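Olter stops its arm for two days after rack incident

Ilgın Şimşekoğlu has told this story enough times now that she skips the beginning. "It closed on nothing and kept going," she says. "Then it closed on the rack."

October 2022, lab automation bench at Olter, second floor of the Granolside building. The arm was meant to pick up a clear acrylic rack, move it a hand's width, put it down. Simple job. It had done 797 of 890 planned runs without anybody getting out of their chair.

Run 798 it came down too low, caught the rack by the end face and pushed. The arm should have read the extra force and quit. Didn't. The limit had been raised the week before for a heavier part, a job for Segura, and never put back.

"So the number was wrong, that's on us," Şimşekoğlu says. "One line in a settings file. I've looked at that line a lot."

She hit the stop herself. No one hurt, one rack cracked down the side, two fingertips bent on the gripper. Glass tubes? None in it, thankfully. They'd been doing the whole series empty, a rule she got teased for. Less so now.

Why did it go low in the first place? Here she slows down a little. Clear plastic is hard on depth cameras, everyone in the field knows that, and the software was guessing the height of the top face from whatever it could pick up through the holes. Mostly it guessed fine. "It was seeing the lower tier and calling it the top. Right rack, wrong floor."

The fix was in two parts. First, the force limit now resets to the low value at every startup, and if you want it higher you type it in again, every time, with your name. People grumble. Second, a hard floor on how far down the arm can travel, set by hand, so a bad guess about height can't turn into a push.

Sokwood, who supply the gripper, sent new fingertips and asked for the logs. She sent them. Hasnt heard back.

Would she run it unattended again? Long pause. "Overnight, no. Over lunch, maybe. Ask me in December."

What bothers her more than the crack is the reach. She was standing right there by luck, on her way to get coffee, and she timed it later in her head, over and over. These days she talks a lot about where things go on a bench. The rack gets the black cloth to itself, taped down along the back edge, and the red button on its yellow box sits past the cloth with cables coiled all round it. She wants those cables moved. "You don't want to be picking thru wires with your hand when it matters," she says. It's on her list, after the settings file.
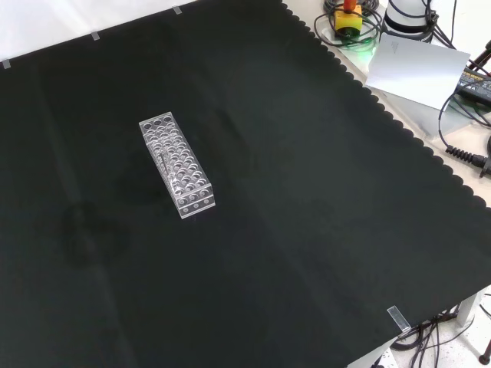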